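Open day at Walbridge, quick write up before I forget it all

Went over on Friday, doors at 2, got there late becuase parking. Sign in, badge, squeaky chair, then straight through to the back rooms. Serrano had the front hall with the storage shelving and the free coffee. Skipped most of that. I wanted the folding and sorting room, which Bumoron runs and which everyone told me was the dull one. Wasn't dull.

So, the room. Dark gray cloth laid over the work surface, gray carpet, very plain. Folded blue cloth out on it, and tubs and baskets to put stuff in. The idea on the day was small-scale tidying. How you fold a cloth so it stays folded, where it goes afterwards, what shares a bin with what. Sounds like nothing, took up most of my visit.

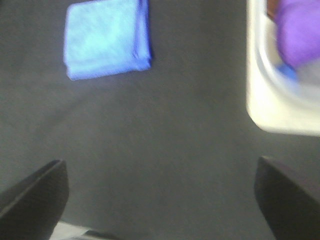
Folding first, then sorting, that was the order they pushed. Fold on the flat surface, never in the air, press the edge down with the side of your hand. I've been doing it in the air for 30 years. Tried theirs, and my pad came out neater than usual but still fatter on one side. Soft cloths are worse than the stiff kind, they creep. Dark background does help, you see a crooked edge right away.

Then baskets. Longer talk than I expected. Open top, holes in the sides, a slot to grab. Holes are good if anything goes in damp, bad if you keep small things, pens and hair ties and so on. Keep it near the spot where you fold or you won't use it. I wrote that one down. Also wrote down "rim color = room" which was a tip for big households, one color per room, I have 5 rooms and no patience but ok.

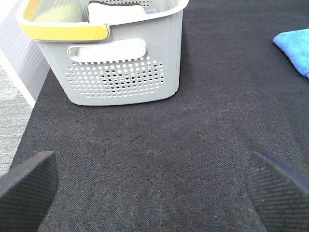 A woman next to me wanted to know if the holes don't just let the dust in, and she was told yes, a bit, so line the bottom with an old pillowcase and shake it out every couple of weeks. She didn't look convinced. Said she'd gone back to solid tubs after one winter with perforated ones under the stairs.

Next came the Pokmont handout, 13 pages, mostly pictures of closets. Skimmed it standing up. Best part is the page on clearing a surface before you start. Everything off, cloth down, then bring back one thing at a time. A thick cover slides less than a thin one, they say, though any of them will wrinkle if you lean on it. Mine at home definitely does.

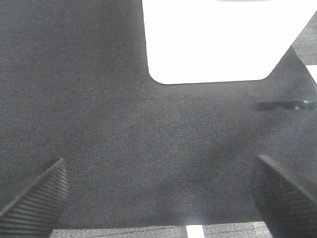 But what about people with no table to spare, came a question from the back, do you do all this on the bed? Bed is fine, was the answer, only put something firm under the cloth, a tray or a big board, or the folds go soft on you. Someone else said ironing board. Much too narrow for towels if you ask me.

Left before the closing talk, had to get the bus, yes the bus, car was parked at the far lot and I'd had enough of that lot. (Went back for it in the evening.) Picked up a second handout by accident, so there's a spare if anybody wants it. Next one is in July, same building, and they want names at the front desk beforehand.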